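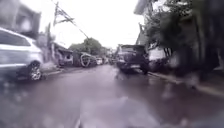 The Long Wait of a Loan Player

When Anežka Trnka signed her first professional contract, she thought that the difficult part was finished. She was eighteen, she had a number on her back, and the club had put her face on its website. Three years later she has played for four teams, and the one that owns her contract has used her for 80 minutes.

"I am not angry," she tells me in the small canteen at Skirkdale, where she is spending this season. "But when people ask me which club I belong to, I need to think for a moment before I answer."

Her parent club is Kastent, and there she is still listed in the squad, between a goalkeeper and a midfielder she has never met. Skirkdale pays half of her wages. The agreement ends in May, and there is no option to buy. If both clubs are happy she can come back for another season, but then there will be only one year left on her contract, and a club does not like to send away a player with only one year left.

Loans are as old as the professional game, and in the women's leagues they have become very common. A big club can register more young players than it can use. A small club needs legs and has no money for transfer fees. On paper everybody wins something. The player gets matches, which she cannot get from a bench.

Jarmila Krajčí has looked at the question from both sides. She was a defender for eleven seasons, 2 of them on loan, and now she advises young players before they sign. She keeps a folder with every loan agreement she has worked on. The oldest one is a single page.

"Mine had no sentence about where I would live," she says. "I arrived with 3 bags and the manager asked me if I had a cousin in the town. I slept at the physiotherapist's flat until November."

The agreements are longer today, and Krajčí is satisfied with most of them. They say who pays for the doctor, who decides about an operation, and on what date the player can be called back. The last point is the one she argues about most. Many clubs want the right to recall a player at any moment in January, with a few days of notice. For the club it is insurance against injuries. For the player it can mean that she leaves a team where she starts every match, and returns to sit behind the same two forwards as before.

It happened to Trnka in her second season. She was at Goodall then, playing on the left side, and she had scored in three matches in a row. Kastent lost a winger to a knee injury and called her on the phone during breakfast. She was in the squad for the next match and did not play. Before the end of the month the club had bought a winger from abroad.

"At Goodall they gave my shirt number to another girl," she says. "Of course they did, they needed to play on Saturdays also without me."

She laughs at this, and then she asks for the exact words of her sentence to be read back to her. She is careful with journalists. She still hopes to play for Kastent, and she has learned that a joke can look different in print.

At Skirkdale the trainings begin at half past five in the afternoon, when the players with other jobs can come. The main stand has 379 seats. The coach has moved Trnka into the middle, behind the striker, a position she had not played since school. In the first weeks she lost many balls with her back to the goal. Now she turns earlier, and the team looks for her with the first pass.

I ask Krajčí what she would change if she could change one rule. She does not choose money. She would like the parent club to be obliged to visit, at least once in every half of the season, and to talk with the player for one hour. She has known players who did not hear from their own club between August and May, except for an invitation to the team photograph.

Kastent sends a person to watch Trnka, although not always in the same month as promised. He writes a report, and she receives the part about fitness. The part about her future she does not receive. Her agent has asked for a meeting in spring, after the last away match at Wekutari - a long trip by coach, and a ground where Skirkdale has not won yet.

Until then she rents a room ten minutes from the ground. She has bought a good lamp and a bookshelf, the first furniture she has owned in any of her towns. The bookshelf can be taken apart. She checked this in the shop before she paid.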